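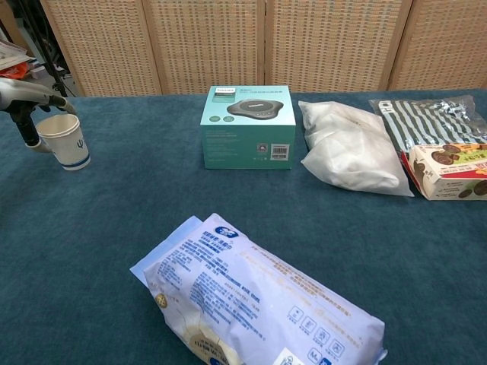
Carpet cloth on a work table: keep it or strip it?

mtovar_a
I do packing and small returns at home on a table covered with a dark teal plush cloth, very close to carpet. It was on there when I got the table in August. It's quiet and boxes don't slide. The trouble is labels. Any sticker that touches it face down comes up with fuzz and won't hold after that. Do I pull the cloth off or put something on top?

Eetu_P
Pull it off. Plush is for card games. You can't slide a carton across it and you can't write on it.

citlali.p
I'd keep it. I had bare wood for years and every box with a glossy print got scuffed on the bottom. Get a hard cutting mat for labels and leave the rest alone.

Eetu_P
Then you have a mat that walks around on top of a carpet.

citlali.p
Mine doesn't. It's a heavy one, 96 cm wide, and it stays put.

damian_aigner
Is it glued or just laid over? If it's glued, leave it. I stripped a Medrano table and spent 2 evenings scraping.

mtovar_a
Laid over and tucked under at the corners. No glue that I can find.

damian_aigner
Then you lose nothing by trying it both ways.

M. Serrano
Different question. Is that woven screen behind the table there for looks or are you hiding shelves? I'm after something like it and the ones at Rundow have paper panels, which my cat would go through.

mtovar_a
Hiding shelves. Wicker in wood frames. It collects dust in the weave — I go over it with the brush end of the vacuum.

M. Serrano
Thanks. I'd also move the paper cup. An open cup next to a Philips box is asking for a stained carton, and plush holds a spill for days.

Eetu_P
One more reason to pull it off.

citlali.p
A spill on bare wood runs straight under the box. At least the cloth slows it down.

mtovar_a
Going with a mat for now. If it slides I'll take the cloth off and admit Eetu was right.

Filed under: Home Workspace > Tables & Surfaces

Comments (3)

molow_8: A lint roller on the cloth before each session helps with the fuzz on labels. Not completely.

Wistonow: Use shelf liner under the mat if it creeps.

dee_k: Team bare wood.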